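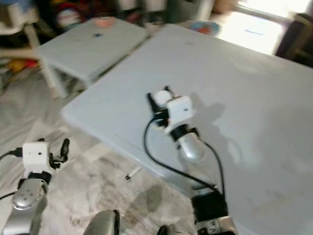
What finish should a shared work table have? A matte, off-white one, and it should be left bare at the end of every day.

Search this site Search Clear

5 March 2021
By the Malterholm workroom desk

The usual advice on shared tables concerns size and leg room. Surface gets one line in the order form, and most buyers fill it in last. I think the order should be reversed. A table that is slightly too short can be worked around. A table with the wrong top is a nuisance for every hour it is in use.

The case for matte white is mostly about light. A gloss top under ceiling fixtures returns a bright patch that moves as the user moves. A matte top spreads the same light and gives a soft, gray shadow, which is easy to work in. Small dark items – screws, cable ends, pen caps – are found quickly against it. On a walnut-colored top they are found by hand.

The case against is that it shows everything. Faint gray smudges appear within weeks, and scuffs follow. Purchasing departments dislike this and tend to choose a mid-gray or a printed wood grain, on the grounds that these stay cleaner. They don't. They collect the same dirt at the same rate and hide it, so the cloth comes out less often. A surface that reports its own condition is doing useful work.

At Malterholm we bought 20 tables for the Utov building. Four had a gloss white top and the rest were matte, all rectangular and all to the same dimensions. The gloss tables were moved to the corridor by June. The complaint was glare in every case. The matte tables remain in the workrooms, scuffed, and I have not had a request to replace one.

Price does not settle the question. The Ilano top was quoted at 758 per table and the Camenzind at 3,461. The Camenzind has a better edge and a thicker board. Under a damp cloth I could not tell the two surfaces apart, and the cheaper one took marks no faster. For a room where people pull equipment across the top, I would buy the cheaper one and keep a spare.

Cleaning needs little equipment. Use a damp cloth, a small amount of dish soap, and a dry cloth afterward. Work from the far edge toward yourself. Gray rub marks usually lift with a second pass. Avoid abrasive pads: they polish the matte texture in patches, and a polished patch on a matte top looks permanently greasy. Real scuffs, where the surface itself has been cut, should be left alone.

Clearing is the harder habit. A large white top attracts parked items, and each parked item licenses the next. My rule is that anything left overnight goes to a shelf by the door, labeled with the table number. It has been called excessive. I would point out that half the value of a large table is the part with nothing on it, and that this part disappears first.

Cables deserve separate mention. A cable lying across the top will leave a rub line wherever it is dragged, and black jackets mark white surfaces more than gray ones do. Run them off the nearest edge where possible. Where a cable has to cross, give it enough slack that it lifts clear when pulled.

I would not extend any of this to kitchens or dining rooms, where heat and staining matter more than glare. For a workroom, specify matte, wipe it daily, and accept the scuffs.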